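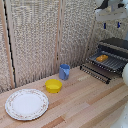
Cheetham thought we should have picked somewhere with a beach, and said so in the margin of our first draft, next to the sentence where we called Jovavthorpe "an emerging heritage destination." Emerging from what, was the next note. Both were fair, and we have kept the place and dropped the sentence.

Our project asked why visitors to Jovavthorpe go to one of its two old sites and drive straight past the other. The first is the Trollis, a ring of standing stones on a hill with a parking lot, a gift shop and a café. The second is the Ernico well, a stone-lined spring at the bottom of a lane, with a gate that sticks. Both are old. The well is probably older. It has no café.

Background

The visitor office gave us its printed guide, which devotes four pages to the Trollis and one paragraph to the well. The paragraph says the well is "well worth a visit," and we would like to believe this was on purpose. The guide's map shows the lane but doesn't name it, and the road sign at the turnoff faces drivers coming from the north. Most visitors come from the south.

The stones had 3173 paid entries in August, according to the ticket desk. The well is free and has no desk, so there is no matching figure, only a guest book in a tin box. We read all of it. August took up less than a page, and one of the entries was a complaint about the café at the Trollis.

What we did

We spent 9 mornings in the Trollis parking lot asking people as they left whether they had heard of the well, and if so, whether they planned to go. We had written a survey with eight questions. People walking back to a hot car will answer two. After the first morning we cut it down, which means the results from that morning don't match the rest and are left out of the tables.

We also walked the route between the two sites in both directions, using only the signs and the printed guide, as a visitor would. Going down, we missed the lane and ended up in a farmyard, where a dog took an interest. Coming back up was easier, as you can see the stones from almost everywhere.

What we found

Most people we spoke to had never heard of the well. Of those who had, several believed it was part of the stone circle and that they had already seen it – we think they meant the drinking fountain.

Time mattered more than we expected. Tour buses allow an hour at the Trollis, and the gift shop gets a good share of that. Families with their own cars had more freedom but wanted lunch. A few people told us they would go if there was something to see when they got there, and when we described it (steps, moss, cold water, a carved lintel) they were polite.

The people who did go tended to stay longer than they had planned. One couple ate sandwiches on the steps for most of an afternoon. We mention them because they were also our entire sample of people met at the well in the rain.

Problems with the study

We worked only in the morning, and afternoon visitors may be different. We asked nobody at the north end of the town. Our question about "cultural motivation" was understood by one person, a geography teacher.

Recommendations

Turn the road sign around, or put up a second one. Name the lane on the map. Give the bus companies a combined route with twenty minutes at the well, which is enough to go down the steps and come back up. We are split on whether there should be a café. Half of the group thinks it would ruin the place – the other half was there in the rain.

Somebody should also oil the gate.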